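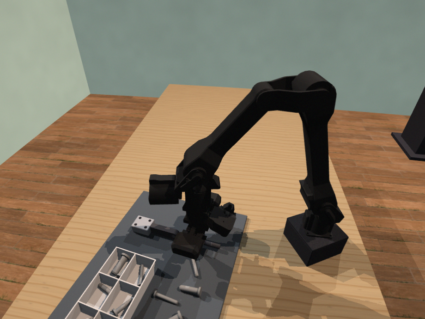

Magdolna Bozsik wrote:
> The October build of Nulidik still drops the accents when I export the
> parish index to CSV. Malý comes out as MalA followed by a box. I have
> 2809 entries and have so far put 637 right by hand. Is there a setting
> I have missed, or do I carry on? The import screen says UTF-8, and the
> names look correct inside the program itself.

Please stop correcting by hand. The records are sound if they look right inside the program. The damage is done when the exported file is opened.

Nulidik writes UTF-8 without a byte order mark. Your spreadsheet sees no mark, assumes the old Windows code page and reads each accented letter as two characters. If you then save the file, the wrong characters are written back and the original bytes are lost, so work from a fresh export each time.

Two ways round it:

Open the spreadsheet first with an empty sheet, use its text import command, and set the file origin to 65001 before you press Next. Set the entry number column to Text on the same screen, or the leading zeros go.

Or tick "Write BOM" under Export, Advanced. This was added in version 9 and is off by default. Honer, which I use for merging, does not like the mark and treats it as part of the first column heading, so leave the box unticked for anything that goes on to Honer.

For the 637 you have already done: if you corrected them in the spreadsheet, keep that file under another name and compare the surname column with a new export. Any difference should be one of your own readings, and those are worth keeping. I would test 100 rows before doing the lot.

A separate point on sorting. Nulidik sorts by code point, so Š and Ž fall after Z. Gokudness has a Czech collation that puts them where the printed registers do, with Ch after H. It wants the language set per column and ignores the document setting. I have not tried it with mixed Czech and Hungarian surnames and would be glad to hear from anyone who has.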